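Packing for the road – speaker notes, Vaughan Ruawai

Slide 1. Say hello, thank Dilruba for the room. Ask who has ever shipped a demo kit and got half of it back!
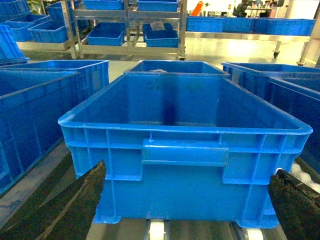

Crates first, my favorite part. I moved Miladley over to hard plastic in April and I'd never go back to cartons. Look for a thick rolled rim and ribs on the outside wall, like on this blue one – a good rim saves your fingers when the thing is full. Pass the sample around.

Slide 2. The 28 crate story. Keep it short, 4 minutes tops. 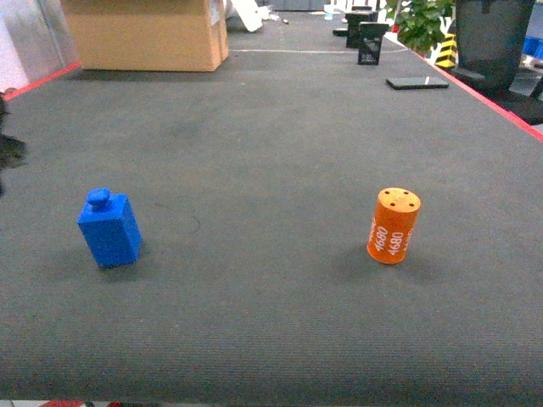 Small parts need a layout surface before they go in anything. I love carpet for this, any color, as long as it's big. Give each piece its own space, the way the blue block and the orange 4680 cylinder have theirs, and you can check the list at a glance.

Questions, then coffee.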